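Automation of room turnaround in holiday lets

Encyclopedia of Working Life, September. Compiled by the Cornstead editors

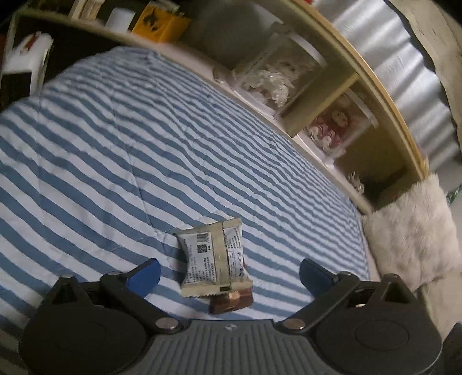

One cleaner in Zolthorpe told the editors that the tool did not tire her, but the talking did, as she had been asked to say aloud what she was doing and why. Remarks of this kind are common in accounts of room turnaround automation, the use of machines for clearing, tidying and restocking bedrooms between guests.

Background

Laundry was the first part of the trade to be mechanised. Work inside the room stayed manual for much longer. Beds differ in size and height, sheets crease, and guests leave small things behind: wrapped snacks, chargers, single socks. A packet on a striped sheet is easy for a person to pick up and hard for a machine to grip without pulling the cloth.

Hand-held grippers are one way of dealing with this. The worker holds a tool with two fingers and padded tips and does the ordinary job with it. Recordings of the work are then used to train a robot arm.

The Zolthorpe trial

The letting firm Harju took up the method at its Zolthorpe properties, using software called Vemitz. It covered 73 rooms and lasted six months. Five cleaners took part, all of them existing staff. Picking up small items came first, followed by cushions and then shelves. Bed making was left out.

Effects on staff

Clearing a room with the gripper was slower than by hand, and Harju stopped counting rooms per shift for those taking part. Pay was a matter of dispute. Cleaners were at first paid their usual rate for recorded work. After talks this was raised, and the higher rate was kept for training new starters.

Some staff reported sore wrists, and recording was limited to five hours a week. Others liked having less bending to do. No posts were cut during the trial, although two that fell vacant were left unfilled.

Lost property also changed. Sealed food had been left to the cleaner's judgement, but the software needed a fixed rule, so the firm wrote one. Anything edible is now bagged and held until Thursday.

See also: Housekeeping; Piece rates; Lost property

This site uses cookies to remember your reading settings. Accept or manage cookies.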